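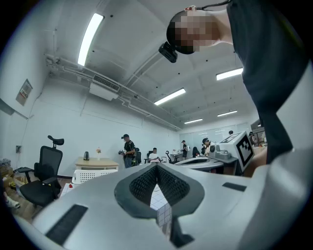 Wakana Iwasaki wrote to me that her cornmeal turns bitter after one month in the cupboard, and she wanted to know if the bag is guilty.

Usually it is the warmth. Stone-ground meal keeps its germ, and the oil in it goes stale quickly. I buy 2000 grams in November and divide it the same evening into jars of 300 grams. One jar stays in the kitchen, the others go into the freezer — well closed, with the date on the lid.

Before baking, let the frozen jar stand unopened until it reaches room temperature. For porridge you can use the meal directly, but stir it first into cold water.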